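**Unit 4: Recording a threat report - notes for the Wednesday group**

Read with the Texier incident sheet. Section numbers follow the printed workbook.

4.1 Intake

A threat reported by telephone is logged before it is assessed. The call-taker enters the time, the caller's location, the words used and the person or body they were aimed at. Words are taken down as spoken. Paraphrase is allowed only in box 9, and must be marked as such.

In the Unden exercise the log held 27 entries for a single evening. Three of them recorded the same call, taken at different desks. Duplicates are linked and never deleted - the times of receipt may matter later. 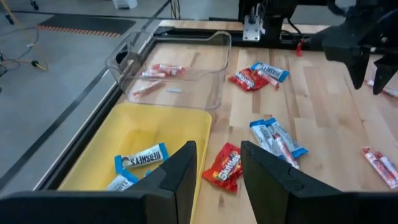 Reiko Sekiguchi objected that linking takes too long on a busy shift, and that a desk with one operator will leave it until morning. The point stands. Under the course rules a link may be added up to 131 minutes after the second entry, provided the supervisor's initials are in the margin.

4.2 Grading

Grade A: named target, stated means, stated time.
Grade B: any two of these.
Grade C: one or none.

The grade describes the content of the threat. It says nothing of how likely the threat is to be carried out, and the two are kept in separate boxes. Students who merged them in the Nenetti paper lost marks under heading 2.

A grade may be raised by any officer on the case. It may be lowered only by the officer who reviews the file, with a dated note.

4.3 Arrest and property

Where a person is detained, the custody record takes over from the incident log at the time of arrival at the station. Form 795 covers items seized from the person. Form 845 covers items found at the place of arrest. A weapon goes on one form only, with a cross-reference on the other.
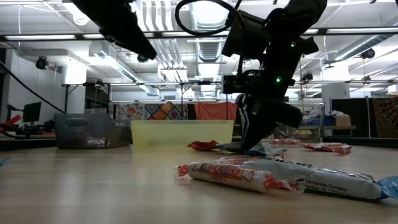 *Fig. 2. Arm and wrapper, tabletop.*

4.4 Reading for next time

Yaqin Qian, "Call Logs as Evidence", chapters 2 and 5. Bring the Sesum transcript with your own grades pencilled in.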